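From: Mayu Nishimura
To: Listberg small-arms list
Date: 4/14/21
Subject: Re: [listberg] Anyone tried the Dristanel arm kit?

Hello all,

Minoru Furukawa wrote:
> We have a bit of money left over and need to spend it before the
> new term. The Dristanel kit looks tempting but the sales page is
> all adjectives. Has anyone lived with one for more than an afternoon?
> I'm mostly worried about (a) the cables, (b) how the gripper copes
> in tight corners, and (c) whether anybody answers the phone.

Minoru, lovely to see you back on the list, and I'm sorry it has taken me so long to reply. I started this twice last week and both times somebody came in wanting the spare power supply.

We have had the kit since January, so I can give you a fair account of it, though please bear in mind that we bought ours through Okabe with the extended support, and I gather the plain version comes with a good deal less hand-holding. What you get is the arm, the parallel-jaw gripper, the controller, 13 sample routines and a printed manual which I have grown fond of in spite of its index. Asuka Fukuda and I put it together over two days. The manual says one, and I dare say a tidier pair than us would manage it.

Most of our work with it is on a play kitchen, the sort with a speckled white top, four pretend burners and a sink. It makes a very good test bench for the money. The knobs have proper raised grips, the tap stands up in the way just where you would rather it didn't, and the basin has sloping walls that make the planner think a bit harder than a flat table does. If you have been practising on a bare desk with foam blocks, do try something like it, as we learnt more in the first week than in the month before.

Now, your (b). The gripper is slim enough from the front but boxier than you would guess from the brochure, and the bit behind the sink is where you notice. Getting the jaws down by the base of the tap is slow work, and we keep the speed well down when we are anywhere near there.
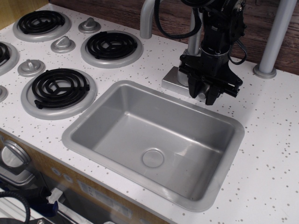
Rafferty Ridgeway sees it differently and asked me to pass his view along, as he is having trouble posting: the jaws are fine, it's the default approach angle that is daft, and if you change it in the settings before you do anything else you will save yourself a week of muttering. He has the same kit on a different bench and says he hasn't touched the speed at all.

I did try his angle, and I will grant him that it is better. It isn't the whole answer in our case, because with the wrist turned his way the arm wants to swing wide on the way back out, and then you have the pole to think about as well. But do change it, he is quite right that the default is a strange choice. It's on page 35 of the manual, under "Mounting", of all places.

On (a), the cables are my one real grumble. They are good quality and we haven't had one fail, but they come long, and they loop about over the work unless you take them in hand. The kit gives you six clips. We ended up buying a bag of 100 small ties from the hardware shop and have used a shameful number of them. Leave more slack at the top joint than seems sensible — Asuka had it too snug to begin with and the arm would stop short on its longer reaches, and we spent a whole morning blaming the software.

As for (c), yes, they do answer. I have only had to ring twice. The first time I got Irina Ene, who was patience itself and stayed on the line while I hunted for a serial number with a torch. The second time I left a message and had a call back before I had finished my tea. I can't say whether the plain version gets you the same people, so do ask before you sign anything.

I'll put in one more view of our bench, which may help you judge how much room to leave between the arm and whatever you set up underneath it.

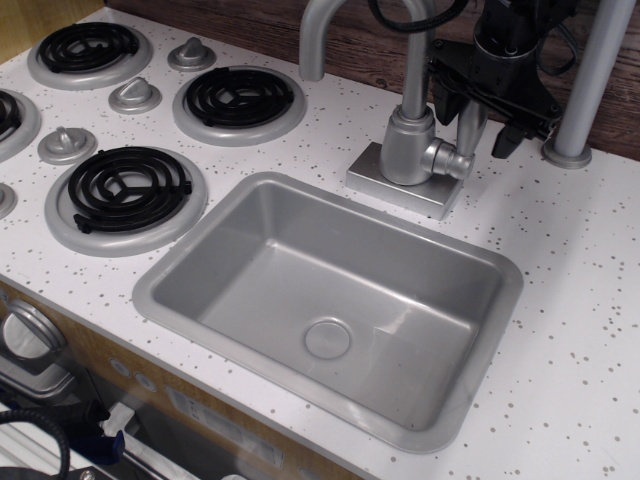
Play kitchen bench, with the gripper at the back beside the tap.

You also asked me off-list about the Nirkmont one. I have only seen it at a demonstration, and it was a handsome thing and very quiet, but the stand they had it on was enormous and I couldn't see where we would have put it. Somebody here must have used one in earnest, and I'd be glad to hear from them too.

Would I buy the Dristanel again? I think so, yes, with the support, and with a bag of ties in the same order. If you would like our settings file I can send it over, only give me a day or two to take out the rude comments.

All good wishes, and do let us know what you decide,

Mayu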